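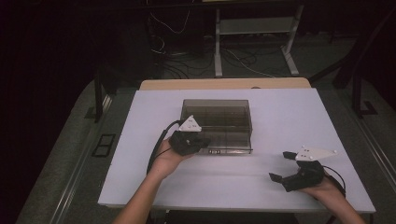
A divided plastic box on the worktop.

Visit report: Taşdemir instructor training centre, Reltthorpe

The centre opened its doors to working instructors one afternoon in June. I went with Birsen Demirtaş, who teaches in Olville and wanted to compare their simulator hours with what she gives pupils on the road.

Umut Akyol ran the tour. The site has a classroom block, a yard marked out for low-speed manoeuvres and 2 simulator bays. The yard surface is tarmac with a slight fall towards the drain, which makes clutch control on the reverse bay harder than it looks. Cones are set to the width of a normal car park space. The marking for parallel parking is kept on the left side only.

Each simulator has a fixed seat, three screens and a manual gearbox. The clutch bite point can be moved from the instructor's desk. Birsen stalled twice on the hill start and put it down to the pedal spring, a fair complaint. The mirrors are drawn in the corners of the screens, so a pupil can check them without turning the head. I would not use the bays for teaching blind spot checks.

Trainee instructors work in groups of 8. Şükran Sezer took the session on fault recording, using the centre's own sheet. It separates late observation from no observation - a split I have since added to my own lesson notes. Her advice on dual controls was to log every use, including the light ones, and to tell the pupil at the next safe stop.

The last part was a drive to Grillalmont and back with a trainee at the wheel giving commentary. The route has two mini roundabouts close together and a long 30 limit that most drivers leave too early.

Parking is at the rear, through the second gate. The classroom is cold even in summer. Tea was provided, and the last group finished at 4.30 pm.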